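Residents > Association Office > Reports to the Board

Search reports and minutes Search

Progress report on the revision of the architectural rules, Peltwood Homeowners Association

To: Board of Directors
Period covered: May and the first days of June

The work on the architectural rules is now past the middle. The comparison of the old documents is complete, the first draft of the new fence and exterior paint sections is with the attorney, and the owner meetings have started. The part which is behind schedule is the records of past approvals. I explain this further down, and I ask for one decision from the Board at the end.

Comparison of the documents

Peltwood has its original declaration, the rules adopted later by the Board, and the separate rules of the Drodthorpe section. Jasmina Kovačević read all of them against each other and wrote the differences in one table. She found 10 places where Drodthorpe rules say something different from ours. In most of them the difference is only in the wording. Five are real conflicts, where an owner who follows one document would break the other.

The most difficult conflict is on fences. Our rules permit a rear fence of wood or metal after an application. The Drodthorpe rules say that no application is needed if the fence "matches the neighboring property", but they do not say who decides if it matches. Two owners on the same street received opposite answers from the previous manager, and both have kept their letters. Our attorney, Mr. Appiah, advises that we do not send any violation notice on fences in Drodthorpe until the new text is adopted.

On exterior paint the situation is more simple. Both documents speak of "approved colors" but the list of colors was never attached to either of them. The draft now contains a list, and it gives owners who have painted already the right to keep the present color until the next repainting. 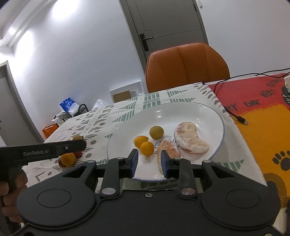
Report prepared by Thodoris Chatzigeorgiou, Association Office
June 12, 2025

Owner meetings

The first two meetings were held in May, one for Drodthorpe and one for all other sections. The discussion was polite, also when people did not agree. In the Drodthorpe meeting the owners asked mainly if their section will lose its own rules. Ronaldo Lacerda answered for the Board that the section keeps its right to make rules on its own common areas, and that only the rules on houses and lots will be brought together. I think this answer should be sent in writing to every owner, for not everyone could come.

In the other meeting the questions were more on parking and on rental of houses. These subjects are outside the present work. I wrote them down and will give them to the Board in a separate note.

Several owners asked for a shorter application form. The new form is ready in draft. It has two pages, and it tells the owner when the answer must come. The present form has no deadline in it, and this is the complaint we hear most often at the office.

Records of past approvals

This part is late. The approvals of the older years are on paper, and Geraghty, the company that managed the association before, delivered the boxes without any index. Iddrisu Antwi is sorting them by street and entering them in Listex, our property records program. He has finished the Drodthorpe streets and is now working on the streets near the north entrance. Some letters mention a drawing or a paint sample that is no longer in the box. I wrote to Geraghty for the missing attachments and received a reply that they are searching – no date was given.

Until the entry is complete, we cannot say with certainty which existing fences and sheds were approved. For this reason the draft says that a structure with no record on either side will be treated as approved if the owner signs a short statement. Mr. Appiah agrees with this in principle but wants to change the wording of the statement.

Budget

Legal costs are inside the approved amount. The scanning cost more than I planned, as many drawings were too large for the office machine and went to a print shop. I covered the difference from the postage line, where we saved money by sending the meeting notices by e-mail to the owners who consented to it.

Next steps

– Comments of the attorney on fences and paint, then a corrected draft to the Board
– Drafts for sheds, roofs and windows
– Written answer to the Drodthorpe owners
– Second reminder to Geraghty

Decision requested

I ask the Board to decide if the new application form can be used already, before the rules themselves are adopted. Mr. Appiah sees no legal obstacle, provided that the deadline in the form is confirmed by a Board resolution. If the Board agrees, the office can put the form in use right after the resolution is signed.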